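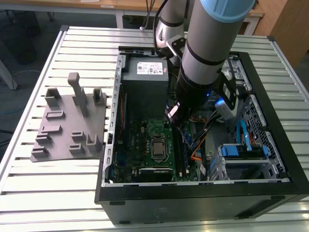 Words: Vilja Sjöberg | Updated 11/28/21

Hegazy Cordless Air Duster
Sold by Wanotley Computer Supplies
$70, postage extra

We stock this because customers kept asking for it. I was against it, and I'm still only partly won over, so read the lot before you add it to your cart.

The maker says it replaces 1000 cans of compressed air. I have no idea how you'd test that and I doubt they have either. The battery is sealed in and can't be swapped at home, so the duster lasts as long as the battery does. If you clean one desktop tower twice a year, you'll be fine. If you run a repair bench, buy the corded Ekach and put up with the lead.

What it does well is loose grey fluff. Front filters, fan blades, the fins on a CPU cooler, the grille at the back of a power supply. Hold the fan still with a finger before you blow air at it, as you would with a can. Take the tower outside or into the garage, lay it on its side and start from the top so you aren't cleaning the same bit twice.

What it does badly is anything sticky. If the computer has lived near a kitchen or a smoker, no blower at this price will shift that film and you'll be back to a soft brush and a fair bit of patience. The box says "deep clean". I'd cross out "deep". 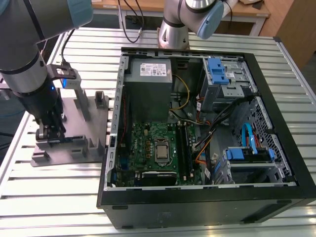

Run time is the other sore point. The carton says 30 minutes on low, in very small print, and the big number on the front of the pack is for a setting too gentle to bother with. On high, mine went flat in 12 minutes from a full charge. That's enough for one tower if you don't muck around. Charging is slow, so plug it in the night before.

It is also loud. The carton calls it "whisper class", a class I can't find described anywhere. The dog left.

In the box
Duster
Narrow nozzle
Wide nozzle
Brush nozzle (sheds bristles, I'd leave it in the box)
USB charging cable, no wall plug

Colour: charcoal only. The white one on the maker's website never made it to us.

Compared with the others we carry
Ekach Corded: stronger, heavier, dearer, and the one I use at home.
Prasitz Mini: fine for keyboards and camera bags. Too weak for a tower, whatever the sticker says.

Returns
You have 14 days to send it back if you change your mind, with the nozzles and the packaging. Please empty the intake filter first. Faulty units are covered by the usual consumer guarantees and you don't need our extended plan, which costs nearly a third of the price of the duster. I've asked for it to be taken off this page.

In stock. Next delivery due March.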